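So the budget for the cloth-folding arm has finally landed, and it's smaller than I'd pencilled in (isn't it always?). I've got 800 pounds left for the spring, and I've spent most of March working out where it should go.

Top of the list is a second gripper. Zillatora want 111 for a spare set of plates, and Sebastian Iordache keeps telling me to buy 2 sets and be done with it. He's probably right! Then there's air fittings and tubing, which I always forget and always end up paying silly postage on. Imach do a bundle, so I'll add that to the same order.

What I'm not buying yet is the new table from Caldeira. Lovely thing, adjustable legs, but the old one still stands up and fabric doesn't care what it's lying on. I'd much sooner put the money into more cloth, the heavier sort especially, as dark stuff on dark stuff is where all my trouble is.

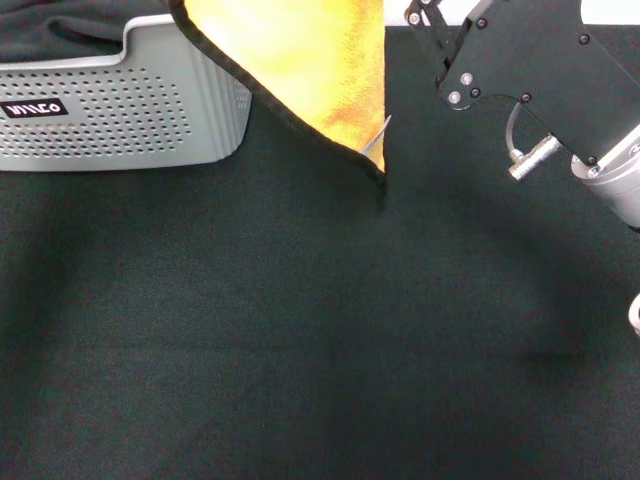
*Dark cloth with the flap turned back, yellow underneath, gripper top right.*

Next job is ringing Zillatora about delivery, and finding out whether they'll take the old plates in part exchange.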